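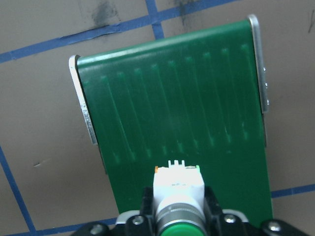
Slide 1. The fault I want to talk about is a dropped part at handover, on the cell we call Alterer at the Avomley site. The job is simple on paper. The arm takes a part in two fingers, carries it over the green belt and sets it down. On this part the white housing has a squarish, flat face and the section below it is a ridged metallic band, so the grip height matters a good deal. A few millimetres of error and the fingers close on a different shape.

Slide 2. What went wrong. In March we ran 792 handovers. In 16 of them the fingers opened before the part had reached the belt. Most fell a short way and stayed put. In 5 the part rolled off the side and on to the floor. No one was hurt. The guard door was shut each time.

Slide 3. First theory, which was wrong. We blamed the fingers and changed the pads. The rate did not move. Pause here, people usually ask which pads. Answer: the ones in the spares drawer, same grade.

Slide 4. Second theory. Deepak Chauhan put the force log next to the belt start signal. Each early release came just after the belt motor started. The gripper cable shared a duct with the motor cable. The open command is a single line held low, and a short spike was enough to trip it.

Slide 5. The fix. Separate duct, screened cable, earthed at one end. In software, the open command must now hold for 36 milliseconds before the gripper acts on it. Mention the cost: cycle time goes up by that much and no more.

Slide 6. The safety point. The guard door stop cut power to the arm, but the gripper had its own supply and stayed live. A person reaching in to pick up a fallen part could have had fingers near a gripper that was still able to move. The original risk assessment treated arm and gripper as one item. They are now listed separately and both drop out on the door switch.

Slide 7. Still open. The Brurkau cell has the same cable layout and has not been checked. Do not promise a date. Take questions.

Contact: Lodhi Controls, events desk | Copyright Lodhi Controls | Back to top

Comments (2)

Dinesh Ahuja: Does the gripper spring open or stay shut when its supply goes? For a heavier part I would want that on slide 6.

Deepak Chauhan: Stays shut. There is a hand release on the side. Will add a line.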